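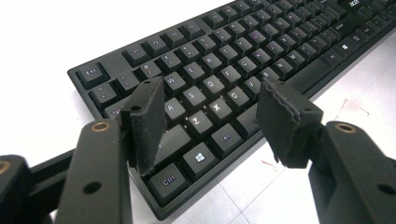 About Hurkcombe Keyboards

Hurkcombe sells, cleans and repairs full-size keyboards. We say full-size first because it saves everyone an email. If you want a board with the number pad sawn off and the arrow keys hidden behind a secret handshake, there are plenty of shops that will take your money, and we wish you both well.

The business was started by Tariq Qureshi, who spent too many years in the accounts office at a tile importer, typing invoices on whatever the previous person had left behind. He fixed a sticky spacebar one lunch hour and made the mistake of telling a coworker. By October he had 63 keyboards in his spare bedroom and a landlord with questions. We now have a proper workshop, a proper lease and a kettle that is kept well away from the bench.

What we do

Most of what comes through the door needs cleaning. People eat over their keyboards, then tell us they don't. We pull the caps, wash them, brush out the case and put everything back where it belongs, including the two Windows keys on boards that have a pair. A full clean costs $60 and includes one free lie about crumbs.

We also replace switches, repair cables and sort out backlighting. Customers tend to have strong feelings about backlighting. Some want purple legends glowing at them through the night shift, and some want the lights off for good and would like us to remove the temptation. We do either without comment, at least while you're in the shop.

What we sell

Our own board is the Favon. It has 104 keys, a black case and no opinions about your lifestyle. It comes in one color. We tried a cream version and sold two, both to Tariq's mother.

The Dillura is a set of replacement keycaps for people who have worn the letters off their old ones. It's usually the E that goes first, then the A, then the owner's patience. Ghauri is our cleaning kit: a brush, a cap puller and a cloth. The instructions fit on a card, and the first line is "Unplug it."

How we work

Bring your keyboard in or mail it to us. Please pack it in something firmer than a pillowcase. Every board is plugged in and every key pressed before it goes home, Scroll Lock included, although we have yet to meet a customer who would notice.

Walk-ins are welcome on weekdays. If the door is locked, knock loudly. We're testing something clicky in the back.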